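Search this site Search Enter keywords

Table, tools and cables: room checklist with comments

Bellberg repair room, ground floor
Checked 9/20/22 by Shaimaa Ragab

I love doing this round. It takes 49 minutes if I don't stop to chat (I always stop to chat), and by the end of it I know the room better than my own kitchen. Marks are the usual ones: OK, Watch, or Fix. Anything marked Fix has a name in the green book on the shelf, so please look there before you ask me who is doing it!

1. Table

Top steady when leaned on at each corner - OK
Corners and edges smooth, no splinters - OK
Legs tight - Watch
Surface wiped down - OK

Comments: What a good table this is. The rounded corners are a blessing in a room where everyone goes past in a hurry with their hands full, and I haven't had a bruised hip reported all year. One bolt took a quarter turn with the spanner. I'd like it tried again next round, and if it has worked loose we'll put a spring washer on it.

2. Things on the table

Working space clear in front of each seat - Fix
Personal belongings kept off the work area - Fix
Hand tools put down away from the edge - Watch
Small round parts in a tray - Fix

Comments: We are a sociable lot and it shows on the tabletop. Keys, wallets, pouches, phones and sweet wrappers all drift into one heap, and then somebody needs that bit of table for a job and shoves the heap sideways. I have ordered shallow trays from Hedero, one for each place, and I'm really looking forward to them. Pockets emptied into the tray, tray to the back, job at the front. Wrappers in the bin, please, even the pretty ones.

Phones face down are fine by me as far as scratches to the table go, but do mind the screen if there is grit about. A quick brush with the hand before you put anything down is enough.
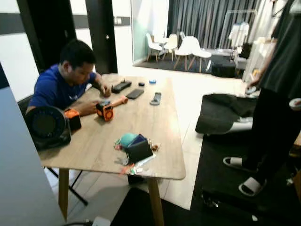
The other half of this is the edge. Anything that overhangs will sooner or later meet an elbow, and a tiled floor is not kind to plastic casings. My rule is a hand's width in from the edge for everything, fans and handheld gear included. Lay your hand flat, fingers together, and if the thing is closer to the edge than that, push it in. It feels fussy for a day and then you do it without thinking.

3. Desk fans

Grille complete, no gaps wide enough for a fingertip - OK
Whole base on the table - Fix
Blades free of fluff - Watch
Lead not stretched - OK

Comments: Fans earn their keep in this room and I am very fond of them. But a fan shakes a little when it runs, and a shaking thing creeps. Whole base on the tabletop, grille facing away from loose paper, and switched off before you move it. I cleaned the grey fluff from one with a dry paintbrush, which works beautifully - a half-inch brush from the decorating box goes straight between the bars. Unplug first!

4. Handheld devices

Casing whole, no cracks - OK
Dials and buttons move freely - OK
Handles firm - OK
Battery covers shut - Watch
Label readable - Fix

Comments: Held every one of them in both hands and turned it right round, and I'd urge you all to do the same before you use one. You find things that way. The battery cover on the older Zadix opened when I tipped it, so there is a strip of tape over it until the new catch comes. The label on the other Zadix has rubbed away to nothing. Nghiêm are sending a sheet of replacements, and I've asked for the matt ones, which can be written on with an ordinary biro.

Devices that look alike are easy to muddle. Put yours back where you took it from, and if you change a setting, leave a note on it for the next person.

5. Power and leads

Power strip undamaged - OK
No strip plugged into another strip - OK
Total load under 3000 watts - OK
Cable clear of feet and chair legs - Watch
Strip easy to reach in a hurry - OK

Comments: Lovely result here. Last round we had a strip hanging off another strip behind the cupboard, and it has gone for good. Thank you to whoever took it out. The one thing I'd change is the cable on the floor. I tried it along the wall with 3 stick-on clips and it sat much flatter, so I'll do the rest the same way. No cables under the rug at all, however tidy it looks. They get trodden on there and you can't see the wear.

6. Seating and floor

Chairs steady, backs firm - OK
Folding legs fully open and locked - Watch
Rug flat, corners down - Watch
Tiles dry and whole - OK
Way to the door clear - OK

Comments: Folding legs first. Push down in the middle until they stop, then give them a wiggle. If they wiggle back, they aren't open. Also look where the feet end up, as splayed legs under the end of a table are just the right height for a shin.

The rug is a good one and makes the room so much nicer to sit in, but it does travel on tile. I've put gripper tape under 2 of the corners as a trial. Tell me if it ruckles and I'll do the others.

7. People

Sleeves clear of moving parts - OK
Sitting close enough to work without stretching - Watch
Breaks taken - Watch

Comments: It is a pleasure to see how wrapped up everyone gets in what they're doing, and I'd never want to lose that. Necks suffer for it, though. When you're peering at something small in your lap or down by the table edge, bring it up on to a box or a folded towel and let your head come up with it. Every so often look at the far wall and roll your shoulders. I set the kitchen timer for up to half an hour and stand when it goes.

Still to do

Trays out and named when they arrive
Fans pulled in from the edge and brushed
Zadix catch and label
Rest of the cable clips
Rug corners, after the trial
Table bolt tried again

The list stays on the back of the door, with a pencil on a string. Add to it!

We use cookies to remember your settings. Accept Manage choices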